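FOR IMMEDIATE RELEASE

Enton Concertgoers Question Festival's "Fan First" Wristband Fees

Group asks Otano Music Festival to publish the full cost of a ticket before sales open in January

ENTON – The Enton Concertgoers' Association today called on the organizers of the Otano Music Festival to explain how a new wristband program, promoted as a benefit to fans, will save anyone money.

Under the program, every person entering the festival grounds will have to wear a prepaid wristband supplied by Bomitz, the festival's new ticketing partner. Cash and bank cards will not be taken at food stands, bars or merchandise tents. Wristbands must be loaded in blocks of $22, and a $200 weekend pass no longer includes parking, re-entry or water refills, all of which were part of the price last summer.

The festival has called this "Fan First" pricing. The association has read the terms, which run to 60 pages, and has yet to find the part where the fan comes first.

"We were told the lines would be shorter and the prices would be fairer," said Iolo Watkins, who chairs the association. "Maybe the lines will be shorter. I would like to see that before I believe it. On the prices, we have asked three times for a simple list of what things cost and we have been sent a video."

The association's main concern is leftover money. According to the posted terms, a balance below $22 cannot be refunded at the gate. It can be claimed online during a short period after the festival, through a form that asks for the wristband's serial number, the original order number and a phone number that can get text messages. Anyone who has thrown the wristband away by then is out of luck. The terms do not say what happens to unclaimed money, and neither Bomitz nor the festival answered when the association put the question in writing.

There is also the matter of the locals' discount. Enton residents used to show an ID at the Geraghty Street box office and pay less at the window. The box office will not open this year. Residents are being offered a code instead, good for 80 cents off each wristband block. The festival's announcement describes this as "an expanded commitment to our neighbors." The association describes it as 80 cents.

"People in this town put up with the road closures and the noise, and most of us are glad to do it, we like the music," Watkins said. "My kids grew up going. But a family that doesn't buy online has been cut out of this completely, and then we get a press announcement about access."

The association is not asking anyone to stay away from the festival and is not against wristbands as such. Several members have used them at other events and had no complaints. It is asking the Otano Music Festival to do the following before tickets go on sale:

Publish one page, in plain language, showing everything a weekend visitor will be charged for.

Refund all leftover balances in full, at the exit, on the last night.

Reopen the Geraghty Street window for at least part of the sale, with the residents' discount at its old level.

State who keeps unclaimed wristband money.

Festival organizers have said that they are "listening closely" and that a community update is planned. A similar update was promised when the second stage was moved to the north field, and members who asked for it were later told it had been folded into the festival newsletter. The newsletter did not mention the stage.

An open meeting on the wristband program will be held at the Enton Grange Hall at 7 p.m. Both the festival and Bomitz have been invited. The festival has said it will try to send someone. Bomitz has sent an automatic reply with a ticket number in it.

Residents who bought last year's passes and still have their receipts are asked to bring them – paper or on a phone, either is fine – so that old and new prices can be compared line by line.

About the Enton Concertgoers' Association

The association is a membership group for people who attend live music in and near Enton. It takes no money from promoters, venues or ticket sellers. Membership is free.

Media contact: Iolo Watkins, Enton Concertgoers' Association
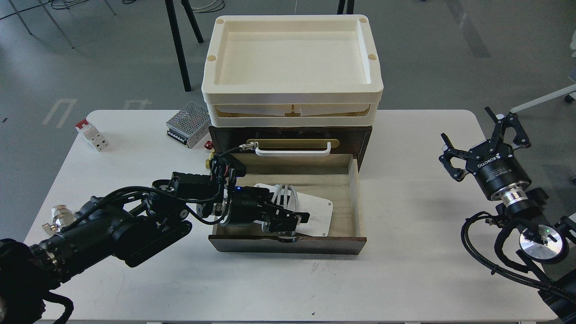
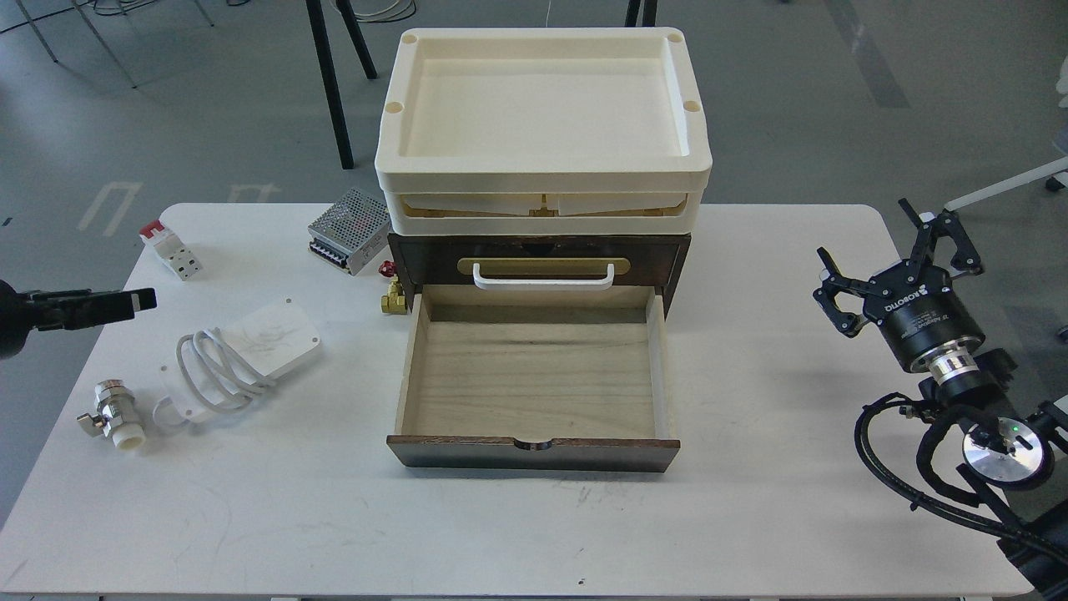
Both photos: brown cabinet with an open drawer, cream-colored tray on top.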